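About Us: The House Rules at Curnemel

Hi, and thanks for stopping by! I started Curnemel in a rented unit in Justville with one robot arm and a lot of strong opinions about how people should behave near it. 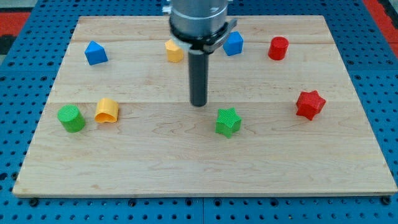
Most of those opinions came from my years at Smits, where I wrote the safety sheets that got taped to the wall and then ignored (208 pages, if you printed the lot). When I set up my own shop I wanted rules short enough to remember with your hands full. We have 17 of them now, they fit on one sheet, and everybody who works or visits here signs it before going near an arm.

A few of my favorites: Know where the stop button is before you press start. Run every new program slow the first time, and I do mean every one, even if all you did was move a single block over a little. Check the bolts on the work board at the start of the day. Hands stay off the board while the arm has power. If you change something, write it in the log with your initials, and if you broke something, write that too (I'm in there more than anyone!).

We do pick-and-place testing, mostly, plus classes for small shops buying their first arm. I practice with colored plastic shapes, the chunky kind, stars and cylinders and arches, and I love them. A beginner can see right away when a grip is off, and dropping one costs you a few seconds of crawling on the floor.

Classes take up to 12 people and run for 2 days. Our next new one is Prirkby, a course for shop supervisors on writing your own house rules, and it opens in February. Bring your current safety sheet, however ugly. We'll go through it with a red pen, and there's coffee.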